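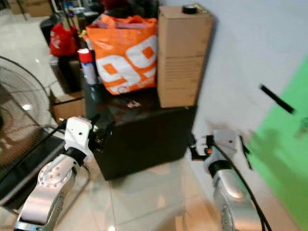 Istolham Finance Department – Debt Management Division

Istolham plans to refund $56 million of water and sewer revenue bonds early next year, the city's debt manager told the council's finance panel on Dec 5, 2023.

The bonds to be refunded were sold in two series to pay for the Brakum treatment plant and the pipeline that serves the east side. Both series can be called in May. The city would replace them with a single series of fixed-rate bonds and keep the final maturity where it is now.

Yanti Sitompul, the debt manager, said the sale would go ahead only if the savings meet the city's policy, which requires present value savings of at least 2% of the refunded principal. At current rates the deal clears that level, but she told members the margin was thin.

"If the market moves against us in January, we wait," Sitompul said. "The call date doesn't go away. We can come back to you later in the year and we haven't lost anything except some staff time."

The panel voted to send the parameters ordinance to the full council. Under the ordinance, the finance director could sign a bond purchase agreement without another vote as long as the par amount, the savings and the final maturity stay inside set limits. The authority would run out after seven months.

Khoo, the city's municipal advisor, recommended a negotiated sale. The firm said in a memo to the panel that the water system has been out of the market for a long time and that investors will need to hear about its new rate structure before pricing. One member asked why the bonds could not be sold competitively, as the city did with its last general obligation issue. Sitompul said staff looked at both methods and would be comfortable with either, but that a negotiated sale gives the city more room to pick its day.

Ciketti would serve as senior manager. It was chosen from the underwriting pool the council approved last year. A co-manager has not been named.

The bonds are secured by a first lien on net revenues of the water and sewer system. The current rate covenant would carry over to the new series. Staff proposed one change, to the debt service reserve fund. The existing bonds have a fully funded cash reserve, and the new ones would have a reserve equal to 50% of maximum annual debt service. Money released from the old reserve would go toward the refunding and lower the amount the city has to borrow.

That change drew most of the questions. Two members said they wanted to know how rating analysts would look at a smaller reserve. Sitompul said the system's cash balances have grown since the last rate increase and that the advisor does not expect the reserve to drive the rating – though she said the city would have the ratings in hand before it set a pricing date.

No rate increase is tied to the refunding. Savings would be spread evenly over the life of the bonds and used for main replacement.

The full council is expected to take up the ordinance at its next regular meeting. A draft of the preliminary official statement is available from the city clerk.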